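How to Check a Grasp Success Number Before You Build on It

Every few months a new policy shows up with a success rate in the nineties and a video of a gripper tidying a kitchen. You download the weights, set up your own table, and get something closer to a coin flip. Before blaming your wiring, spend a day testing the claim itself. The steps below are what we do at Flondbridge with any method trained on demonstrations from hand-held grippers. The running case is Pistus, a grasping policy we wanted to like.

What you need

A hand-held gripper with a wrist camera, or an arm carrying the same fingers and the same camera mount. One object the method claims to handle. A plain tabletop. A spreadsheet. Someone other than you to do the scoring.

Step 1. Write down what counts as success

Do this before running anything. The Pistus write-up says "successful grasp" and leaves it there. Does the object have to leave the table? For how long? Does a grab on the second try count? We settled on this: the object is lifted clear of the table, held for 5 seconds, and set down without being dropped. One attempt. If the fingers close and open again before the lift, it's a failure.

You will be tempted to loosen the rule after the first bad run. Write it at the top of the sheet and leave it alone.

Step 2. Pick an object that is dull and awkward

Mugs and toy blocks are in everyone's training data, so they tell you very little. Lidded food storage containers are better. They are pale, they shine, and the lid gives the fingers something to catch on. If the container is wide compared with the gripper opening, the policy also has to choose where to take hold, and that choice is where a lot of the trouble starts.

Put the pale container on a pale table. People call this unfair. Kitchens have white counters.

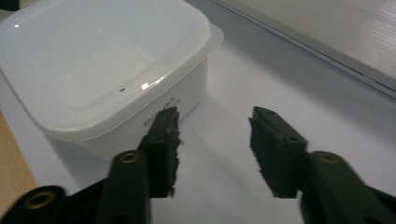
Keep the lighting you normally work under. If you move the lamps until the glare goes away, you are testing your lamps. Note the setup in the sheet so that you can get back to it, then stop fiddling.

Step 3. Check the fingers

Look at the gripping pads before the session and again after. Foam and rubber wear at the edges, and a worn pad can hold a slick lid very differently from a fresh one. I have yet to read a paper in this area that reports pad condition per trial. Ours didn't either, the first time. Now there is a column for it: new, worn, torn.

Check the pivots too. If one finger has more play than the other, the grip closes off center and you'll be scoring the hardware.

Step 4. Run enough trials, in a shuffled order

The Pistus result rests on 700 demonstrations, and that sounds like plenty until you get to the evaluation, which was 30 trials spread over several objects. A handful of trials per object can't separate a good policy from a lucky afternoon.

We run 31 trials on a single object. The odd one is a warm-up and gets thrown out, always the first, decided ahead of time. Draw the start positions from a shuffled list. Don't place the object by eye. People drift toward spots they think will work, and I've caught myself doing it.

Step 5. Score from video, blind

Have the scorer watch the wrist camera clips with the policy name removed. Mix in clips from a baseline. We used Edow, an older script that finds the nearest edge and closes on it, with no learning at all.

Edow did nearly as well as Pistus on our container. I wouldn't make too much of that from one object on one table, but it should make you wonder what all the training bought. If a method's authors never ran a dumb baseline, run one for them.

Step 6. Sort the failures

A single percentage hides the useful part. Give each failure one label:

Missed – the fingers closed without touching the object.
Slipped – contact was made and lost during the lift.
Lid only – the lid came up, the box stayed put.
Pushed – the object slid away before the fingers closed.

Lots of "slipped" points at pads or grip force. Lots of "missed" suggests the policy doesn't know where the object is. Those are different problems, and retraining is a slow way to fix a pad.

Step 7. Repeat on another day

Come back on a Sunday when the building is quiet, or whenever the daylight in your room is different. Same list, same rule. When we ran the Ranjbar variant of the policy, its lead over plain Pistus vanished on the second day. It may be real on some other setup. I'd want to see the trial sheet first.

Report both days separately, with the failure labels, and include the bad one.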